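Home | Worksheets | Flashcards | Reviews | Contact

Review: Wanley Word Tiles, Classroom Set

Mon 9 November | 2 comments | 17 shares

I teach mixed-age beginners, mostly A1 with a few who are closer to A2, and I bought the Wanley set in May to replace the paper cards I had been cutting up for years. I have used it most weeks from then on, so I think I can give a fair account of it.

The box holds 1000 tiles, printed on both sides. One side has the word and the other has a small drawing, or a grammar label if the word can't be drawn. Verbs are red, nouns are blue, and everything else is gray. There is also a teacher's booklet with games and a word list in alphabetical order.

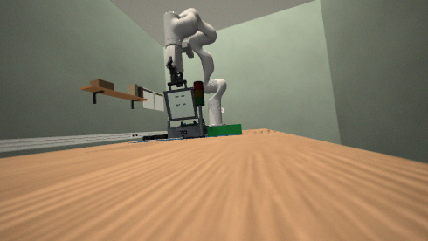 The word choice is good. It covers family, food, rooms, clothes, weather and jobs, and the verbs are the ones beginners need first. Past forms are on separate tiles, so you can leave them out until the class is ready. I was less happy with the prepositions. There are two tiles each for "in" and "on" but only one for "between" and one for "behind", and you run out fast if groups are working at the same time.

Print is clear and large enough for three students to share. The colors have held up. The corners have not - a lot of mine are starting to split, and I keep them in a dry cupboard.

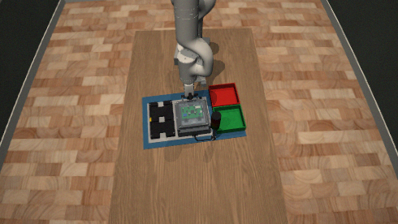

Sorting is the main problem. The tray that comes with the set has no labels and the sections are too shallow, so tiles slide into each other when you carry it. I moved everything into zip bags after the second week. The Udlow set, which I used at my last school, has a proper lidded tray and costs a little less, but it has fewer words and no past forms at all.
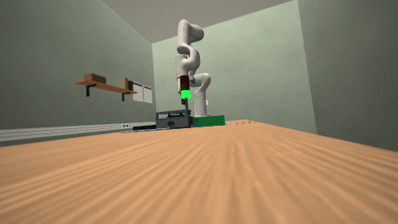

The booklet is better than I expected. My students like the describing game best: one student gives a sentence about a picture and the other builds it with tiles. Any plain picture will do if it has a few things in clear positions. With the one just above, a weaker pair could make "The robot arm is on the table" and a stronger pair could go on to "The green block is in front of the white column." You will need to write "robot" on one of the blank tiles.

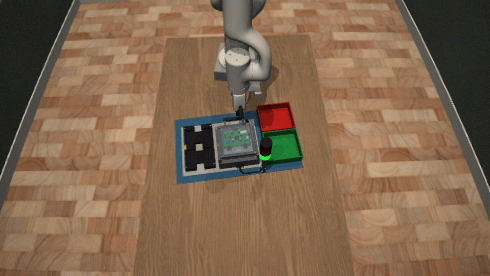

Comparatives get four pages, and they are the weakest part. The examples are all about tall and short people, and the tiles for "-er" and "-est" don't line up well with the adjectives. I make my own prompts now. The floor in this last picture, for instance, has pale blocks and darker ones, which gives you "lighter than" and "darker than" without any drawing on the board.

I would buy the set again for a class of up to twelve. For bigger groups you would need two boxes, and at that point I'd look at Udlow first. Refill packs are sold separately, but only for nouns.

Share | Print | Save

2 comments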